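Search this site Search Advanced search

4.2 Fitting of chair covers in shared rooms

The second activity we analyzed was the fitting and removal of loose fabric covers on upholstered chairs. Covers of this type are common in rooms that change use during the day, and they are usually handled by whoever is present. In the Doken sessions the task took place in an ordinary work room, with the storage and seating left where the occupants kept them. We did not clear the floor beforehand, as the free space on each side of a chair was one of the variables of interest.

A fitting was divided into four phases: orientation, in which the cover is turned until the open edge faces the chair; capture, in which the edge is passed over the first upper corner of the backrest; transfer, in which the second corner is brought under the edge; and settling, in which the fabric is drawn down and leveled. Removal was coded as a single phase. Of the 33 fittings retained for analysis, 12 included at least one return from transfer to capture, almost always after the first corner had slipped free while the second was being worked. The remaining fittings moved through the phases in order, although the boundary between transfer and settling was often hard to place. Two coders marked this boundary independently, and disagreements were settled by taking the later of the two times.

Slack in the fabric had more effect than we had expected. The Brorden cover, cut close to the backrest, was slow to capture but seldom needed correction afterward. The Rullis cover is wider at the opening. It went over the first corner easily and then hung unevenly, so that most of the handling time fell in settling. In 6 fittings the cover was judged complete by the participant while one side was still visibly lower than the other. We kept these in the sample and coded them as finished, following the rule in Section 3 that the participant decides when the task is over.

Position around the chair also mattered. Participants who stood behind the backrest could reach both corners without stepping, whereas those who began at the side tended to pull the fabric toward themselves and had to walk around to correct it. Where a bin or a second chair stood close by, the walk was longer and the cover was more often left as it was.

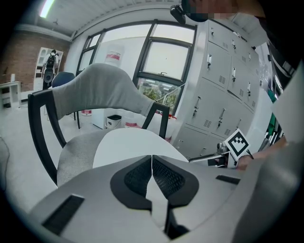
Fang
Corresponding author

Figure 3. Gray fabric cover over the backrest of a chair with a black metal frame and a gray upholstered seat. The cover droops to one side. Metal lockers and a window are behind.

Uneven drape of the kind shown in Figure 3 was scored on the lower edge of the fabric only. Folds across the face of the backrest were ignored, as they depend on how the cover was stored. The scoring was repeated for 13 fittings after an interval, with no change of category in any of them. Section 4.3 applies the same phases to seat cushions, where there is no first corner and capture has to be defined differently.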